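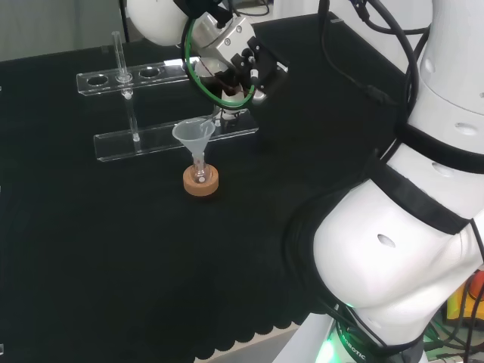 Figure 3. Gripper over the funnel task, one tube in the rack.

3.2 Bench trials of the Jamwood kit

The kit is sold by Sunex as an add-on for teaching and small wet labs that already own a light arm. Price at time of writing 485 euros, arm not included. For that you get the acrylic rack, a cork ring, plastic funnels, the finger set and a licence for the task editor. Glassware is bought separately. We used what was in the cupboard at Jamska, and this matters later.

Set-up was done by one of us (D. Popescu) from the printed guide only, no call to the supplier. Mounting and cabling were quick. The finger set went on first time. Calibration was not quick. The guide asks the user to touch the fingertips to the top bar of the rack and then to the rim of a seated funnel, and it doesn't say what to do when the second point disagrees with the first. Ours disagreed. We re-taught the funnel point by hand and kept the rack point as supplied.

All runs were on black cloth laid over the table. Bare white table gave poor results with the clear plastic parts - the editor's vision step lost the rack edge more often than not - and we dropped it after the pilot. The cloth brings its own trouble. It creeps. A few millimetres of creep over a morning is enough to put a tube against the side of the hole instead of in it. Clips help.

Task set as follows. Tube from rack to second hole and back. Funnel into neck, tube or flask. Funnel out again. Glass piece with stem picked up and lowered, stem first. Each task was written once in the editor and not tuned between runs, except after a glassware change, when heights were re-entered by hand. Scoring follows the Mladenović sheet: clean, touched, or failed. "Touched" means the part arrived but knocked something on the way. Two scorers, one at the bench and one from the recordings. Where they differed we took the lower score.

We logged 204 runs. Four were thrown out because the emergency stop had been left pressed and the program timed out before any motion. That leaves 200. No run was repeated to make up the number.

Tube moves were the strong point. The finger pads hold a plain glass tube well and the approach from above suits the open rack. Most of the touched scores here came from the far end of the rack, where the wrist has to turn and the cable gets dragged round with it. Moving the rack closer to the base fixed part of this. A shorter cable loop would probably fix the rest, we did not try it.
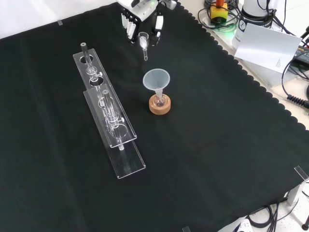 Funnels were weaker. The plastic one is light, and when the jaws open it tends to follow one finger up before dropping back. In a narrow neck this is harmless. In anything wider it leaves the funnel leaning and the next step then starts from a wrong position, with no check in the program to catch it. The editor has a pause-and-look step which can be put in by hand. It should be there by default, in our view.

Changing glassware was the real cost. The cork ring takes a round-bottom flask or a short tube equally well, so physically the swap is nothing. In software it means new heights for every waypoint above the ring, typed in one at a time. There is no way to shift a group. N. Georgiev wrote a small script to edit the task file directly, which worked, but the supplier's guide does not mention that the file can be opened and a teaching lab should not have to find out. Sunex were told of this in September and say grouped waypoints are planned. No date given.

Stem-down pieces: mixed. Pick-up fine, lowering slow, and the force limit as shipped is too high for thin glass. We halved it before the first scored run. Breakages under the shipped limit are therefore not known and we make no claim.

One last point on supervision. The kit is advertised for unattended repeats. We would not leave it. With the plain tube task, maybe, on a bench where the cloth is fixed down properly. For the rest somebody needs to be within reach of the stop, and the guide ought to say so on page one insted of in the appendix.

Timings and scores per task are given in 3.3.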